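Getting a gîte ready for guests: the bits I've learned by doing

We let out a small stone cottage at the bottom of our garden in Zarnolberg, and between one lot of guests leaving at ten and the next arriving at four there isn't much slack. These are the household tricks that have stuck.

Airing the bedrooms

Strip the beds first, before you do anything else, and throw the windows open even if it's blowing a gale. I used to leave this till the end and the rooms smelt of yesterday's toast. Mattresses get turned in October when we close for a fortnight (I've given up doing it more often, my back won't have it).

For musty wardrobes, a saucer of bicarbonate of soda on the floor overnight works better than any of the scented sachets I've bought. And I've bought plenty!

The welcome corner

Guests want the same few things the minute they put their bags down: the wifi code, the door key, somewhere to drop their sunglasses. A desk organiser near the front door takes care of most of it, and it stops leaflets creeping across every flat surface in the house. 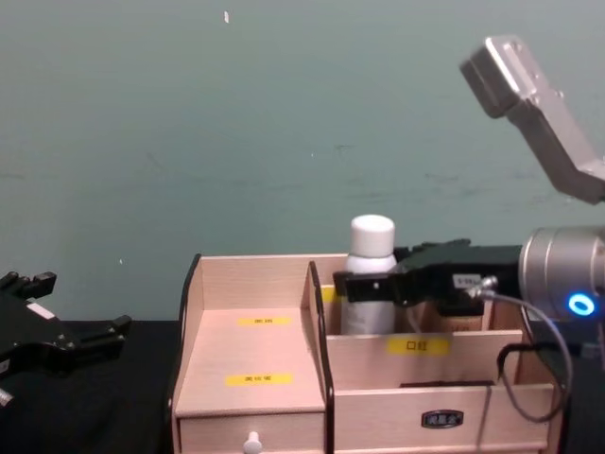 A light wooden desk organiser on a black tabletop.

I keep the leaflets down to 14 and throw out anything with last year's opening hours. The folder with the bus times and the walk to the lake lives separately, as it's the one thing people do carry off with them by mistake. Write the name of the house on the cover in thick pen and you'll usually get it back in the post.

Limescale in the shower

Our water is dreadful. White vinegar, warmed a little in a pan, poured into a freezer bag and tied round the shower head with an elastic band — leave it two hours and rinse. If you've got a Tekin head like ours the front unscrews, so you can go at the holes with an old toothbrush as well. Keep vinegar well away from marble or limestone, it'll dull the surface and you won't get the shine back. 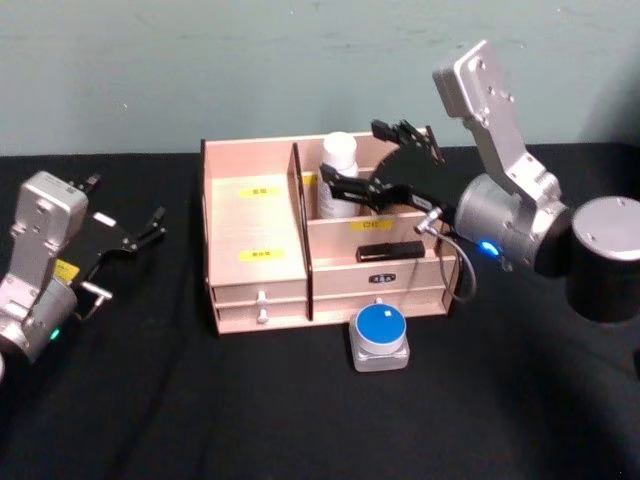 Towels that don't go stiff

Skip the fabric softener. Half a cup of vinegar in the rinse, a good hard shake, then out on the line. I wash at 60 and keep 44 towels in rotation, all Stanex, all white, so that when one gets ruined by hair dye I can put another in its place without spoiling a set.

The kitchen drawer

Sharpen the knives! I've stayed in so many lovely places where you couldn't cut a tomato. I do ours on a Rikard stone every third changeover, and it takes me as long as the kettle does. Check the tin opener while you're in there, and the corkscrew.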